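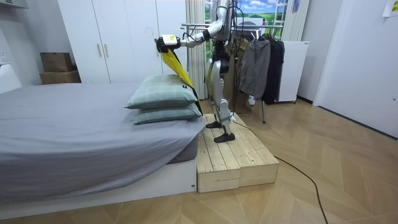 Planning for a Bedroom Robot: Budget and Room Tips

Print this page | E-mail this page

August 16, 2020
By Veronika Szabó

I love this stuff, so I'll try to keep it practical! Plenty of you have written in since the laundry robot page asking what it would take to set up a household robot in a spare room - a proper one with arms, for bedding and clothes and general tidying. Most of the questions were about the machine. My tips are mostly about everything you buy around it, where budgets go wrong.

Work out the job before the model

Write down the jobs you want done and the height each one happens at. A mattress top, a clothes rack and the top shelf of a wardrobe are very different reaches. Then take a tape measure and get the numbers for your own room. Bring that list to the supplier and ask them to go through it line by line. If they only want to talk about walking speed, try another supplier.

Think about a step

If the reach list shows the robot will come up short, a platform is a cheap fix compared with a taller machine. Plain pine boards are fine, and a simple box shape pushed right up to the end of the bed leaves no gap for a foot to find. A few things I'd plan for:

- Make the top deep enough for the feet to stand one ahead of the other, with board to spare.
- Run the boards lengthwise and sink every screw head.
- Put felt or thin rubber underneath if you've got timber-look flooring you care about. Ours is herringbone and it marks if you so much as glare at it.
- Check the load rating yourself, with the robot's full weight plus a person leaning on it.

Budget for the cables too

Ask early whether the robot runs on battery, on a lead, or on both. If there's a lead, the power point nearest the bed is suddenly the most important thing in the room. Measure from there along the skirting, the long way, and buy to that length. I'd get an electrician's quote for an extra power point while you're at it. Allow for a cable cover anywhere people walk, and leave enough slack behind the robot for it to turn.

My own sums

The room side of my budget came to $2,000, kept quite separate from the robot. Of that, $998 went to the electrician and the rest was split between timber, cable covers, soft goods and a bit held back. I used all of the bit held back. Get 3 quotes for the electrical work if you can, the spread surprised me.

Robot price is another page altogether, but do compare hire with purchase. Callberg and Herkus were both happy to quote me a six-month hire, and Visura will quote either way. Ask what happens at the end of the hire, who pays freight in each direction, and whether gripper pads count as wear and tear.

Soft goods to start on

Buy a few bright cloths! A strong yellow against grey or green bedding is easy for you to follow from across the room, and I'd guess it does the robot's cameras no harm either. Start with small flat pieces held by one edge, then go on to pillowcases, and leave the doona cover for later (much later). A smooth fitted sheet is a good base to work over. Old pillows are fine for practice.

Room layout

Keep the wardrobe doors clear so they can open all the way with the platform in place. I forgot this and had to move the bed. Long handles that stand out from the door are a better bet than little knobs, if you're choosing furniture anyway. Floor-length curtains are lovely but allow some extra width around them when you work out where an arm can swing. Boxes can go in the far corner.

Questions to take with you

- What does a replacement gripper cost, and how long does it take to arrive?
- Can someone come to the house, or does the machine go back?
- Where is the emergency stop, and can I reach it from the doorway?
- Which software updates are in the price, and for how many years?

Oláh sent me the clearest written answers of anyone, two full pages of them, and I'm redoing my own checklist to match. It should be up in September.

Related tips
Choosing a clothes rack that won't tip
Cable covers for timber-look floors
Building a low step from pine boards
Hire or buy? Household equipment compared

Contact us | Copyright 2020 | Back to top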